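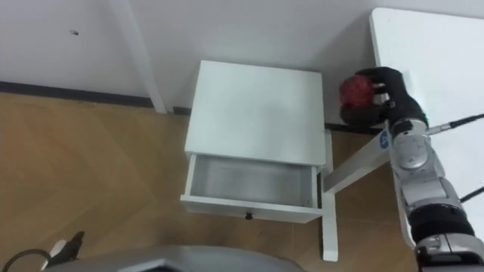
Run 721, head view. Drawer open, hand closed.

The planner would not close the drawer. I had been at it since lunch and the log gave the same line every time: goal unreachable, object not found. The object was in the hand. I could see it on the monitor, round and red, with the black fingers wrapped around it.

I had written most of Plidus by myself, in a spare bedroom in Skollberg, before Cernine bought it and gave me a desk and a badge. The part that was failing was the oldest part, the object table. Each thing the robot knew about got one row. The row had a name, a position and the time it was last seen. It was simple and I had been proud of that.

I opened the table and scrolled. There were two rows for one object. The head camera had written "ball." The room camera had written "apple." Both rows were fresh to within 100 milliseconds. The instruction said to put the apple in the drawer and close it, and according to the head camera there was no apple anywhere.

I sent a message to the office and asked which one it was. The answer took a while.

"Does it matter?" they wrote.

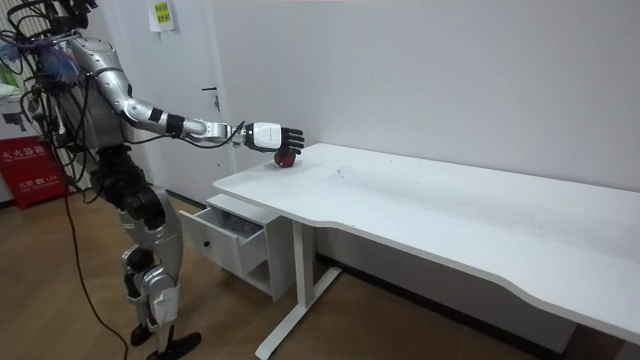 SANGKHAWAT, May

The easy fix was to tell the head camera it was wrong. A label override, one line. I typed it and looked at it for some time.

My mother had called that morning. She calls the cat by the name of the cat before, and the cat comes. My sister corrects her. I used to, and then at some point in the winter I stopped, and dinner got quieter.

I deleted the override. I went down to line 1714, where the table decided what counted as a new thing, and took the name out of the test. If two rows sat in the same place and moved together, they were one row now. The row could carry as many names as anyone wanted to give it. The instruction could ask for any of them.

The tests took longer than the change. Two failed, both of them tests I had written in Skollberg to make sure a thing could never have more than one name. I read my own comments above them — "should never happen," with a date — and changed what they expected.

It was 7 p.m. when I loaded the build and moved back behind the desk. I set the start pose and read through the instruction again. Apple, drawer, close.

My phone buzzed on the chair. It was my mother, asking for my sister by name.

"Yes," I said. "I'm here. Give me a minute."

I pressed start.

© The author. Contact | Copyright and permissions | Back to top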